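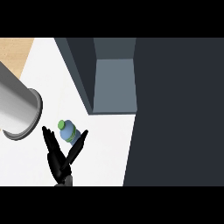
By Pasaribu | December 25, 2020 | Neighborhood News

The repair evenings in Butgate are coming back in May, and I want to share what was decided for the new season. Last time many people came with a lamp or a toaster and had to go home again without a turn. I was one of them, so I understand the disappointment.

From May we will have two evenings each month in place of one. The first stays in Butgate, in the same hall as before. The second will be in Vemstead, on the upper floor of the old school. Please be careful there with heavy things — the stairs are narrow and there is no elevator.

You can now reserve a place before you come. Write your name, what is broken, and what you already tried. The last part is very useful to the people at the tables. If you still have the manual, bring it, and also the small screws if you took them out.

Our friends in Fluvuvstead gave us 240 dollars for new tools. With this we will buy a better soldering iron and a set of small screwdrivers, which were always missing. The rest goes to fuses and cables.

We still cannot accept microwaves or anything with gasoline. Sewing machines are welcome, but only in Vemstead, where the light is better.

Coffee is free, as always. Cake is also free if somebody bakes it — I will make the one with apples for the first evening. Reservations open after the holidays, and the form will be in the next newsletter.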